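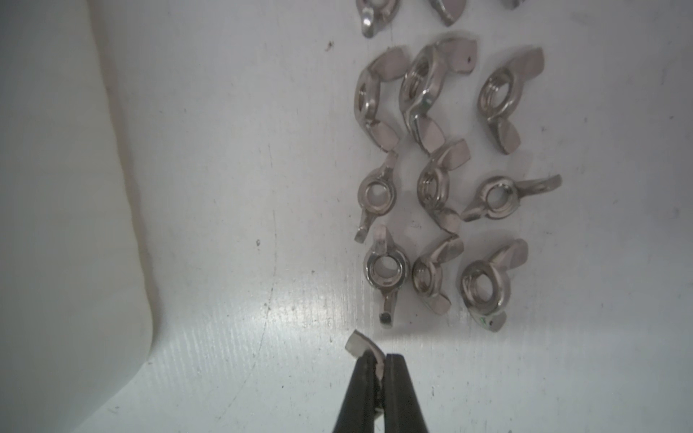

How often should I clean the sticks on a fight stick or gamepad?

Every couple of weeks if you play most nights, and whenever the thing starts to smell like a snack. A barely damp cloth does most of it. A dry toothbrush does the seams, where the chips go to live.

That was the first question in the pile this month, so let's carry on from there. It's Mon 7 July, it is hot, and everybody's hands are disgusting.

Sticky face buttons

Unplug the pad or take the batteries out first. Put a little rubbing alcohol on a cotton swab, squeeze it out so it doesn't drip, and run it around the edge of the button while pressing it up and down. Let it sit for 20 minutes before you plug anything back in. If the button still crunches, you're into opening the shell, and you should look up your exact model before you pick up a screwdriver. I have a Rirska pad with one screw hidden under the label, and I found it by way of a small crack in the plastic.

Discs

Wipe from the center straight out to the edge with a soft cloth. Going around in circles feels right and is how you get a scratch that follows the track. Toothpaste is an old tip and I have tried it. My copy of Fladness now has a minty loading screen and never gets past it.

Cables

Loop them loosely and close them with a hook-and-loop strip. Label both ends with masking tape. I labeled one end of mine for years, which was great as long as I only ever needed to know about that end. 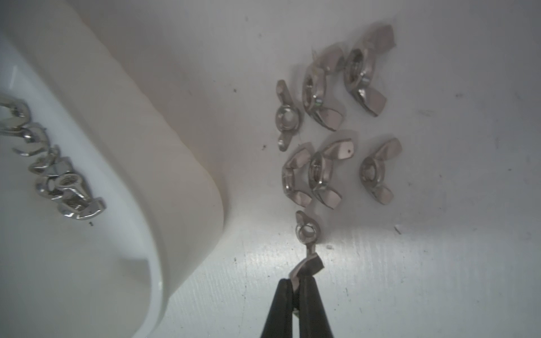 Can I use a vacuum cleaner on the vents of my console?

Use the soft brush attachment on the outside of the vents, on low, with the console off and unplugged. Leave canned air for the stubborn spots, hold the can upright, and stay a few inches back.

While you're down there, look at where the console lives. Mine was in a closed cabinet until May, making a noise like a hair dryer with opinions. I took the back panel off the cabinet and it calmed down. It also wants a gap on both sides, so the stack of old strategy guides has to go somewhere else.

Headset pads

Zewditu Demissie wrote in about ear pads that flake black bits onto her neck. You can't save those. Replacement pads are cheap, and most pull off and stretch back on, with some swearing on the second ear. Measure the old ones across before you order. I guessed, and wore something like a pair of bagels through all 14 chapters of Swai.

Download codes

Write them down before you throw away the box. Pencil is fine. A screenshot is fine too, if you put it in a folder with a name you'd think to look for. Mine was in a folder called "new folder," next to 104 pictures of my lunch.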